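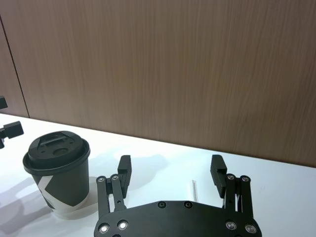

*Flolluvthorpe: gripper open, lidded cup standing to its left.*

**To:** flolluvthorpe-staff
**Date:** Tue 15 May
**Subject:** Re: [flolluvthorpe-staff] Coffee counter pilot, next steps

I've read the message below several times and I still can't tell what it commits anyone to. Replying in pieces.

> Hi all,
>
> As many of you know, Sarby has been working with Aubert on a pilot for the ground floor coffee counter. Aubert will keep running the counter and Prundico is supplying the arms. The pilot will run for 6 months and the aim is to take repetitive tasks off the counter team so they can spend more time with customers.

Two things here. First, the counter team does spend time with customers. It's the same time they spend making the coffee. You stand there, somebody puts a lid on your cup and asks how the move to the third floor is going. If the lid part goes to a machine, the asking part has to happen somewhere else, and I don't see where in the plan that is.

Second, "repetitive tasks" is never spelled out. I asked at the April open meeting and was told cups, lids and "small items." Small items is most of the job. Does it include wiping down? Restocking? Fishing the stuck lid out of the stack when two come apart badly? The people on the counter should have that list in writing before the pilot starts, and as of this morning they don't.

> The counter served 174 hot drinks on its busiest day in April, and the queue remains the number one complaint in our feedback.

I believe the number. I also stood in that queue. The second till was closed that day for lack of a person to work it, and the message doesn't mention this. If the queue is the problem, try opening the other till for a month and measure it. That would cost a lot less than two robot arms and we'd have something to compare the pilot against. At the moment there is no comparison at all, so whatever number comes out at the end will be called a success.

> The arms handle one item at a time with great care, as you can see in the attached picture.
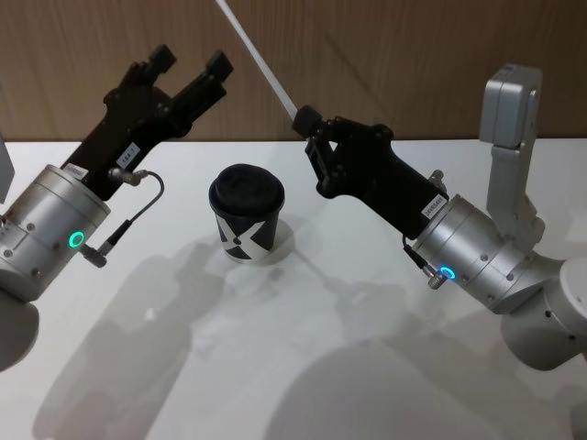 Photo: Aubert / Flolluvthorpe pilot update

Fine, I looked. There's one cup, standing by itself on a clear white table, with its lid already on. One arm is holding a long white rod and the other one's gripper is open with nothing in it. I don't doubt that gripping something that thin is hard to get right, and I'm sure whoever got it working is pleased. But our counter at 8:45 has trays on it, a wet cloth, somebody's keys, three half-made orders and a regular who has changed her mind about the milk. I'd like to see a clip from that counter, at that hour, at normal speed, with nobody cutting out the drops.

I'd also like to know who picks up the drops. My guess is the counter team. In that case the job has gone from making coffee to standing next to a machine and tidying up after it, and I haven't seen anything about whether that's the same pay grade. Several of them have asked. The answer so far is that it's "an operator role," with no description attached.

> No positions will be affected during the pilot.

"During the pilot" is doing a lot of work in that sentence. What about month seven? There are 45 people on the Aubert contract across the site, and the contract comes up for renewal soon after the pilot ends. If Sarby can promise that hours won't be cut on the back of the results, please put it in a message to this list. If it can't, say that, so people can plan.

To be fair to the project: nobody on the counter I've talked to is against the arms as such. A couple of them would gladly hand over the lids, which are rough on the thumbs by the end of a shift. They'd like to be the ones who pick what gets handed over, and so far they've been shown it afterward.

So, for whoever is taking the minutes next time, I'd like these on the agenda:

- the written task list, from Aubert
- the pay grade for the "operator role"
- queue times with both tills open, measured before anything is installed
- who can stop the pilot, and whether that includes the person on shift

I've replied to the whole list on purpose. Please keep the counter team's shared address on copy, it got dropped from the last two messages.

--
Third floor, east side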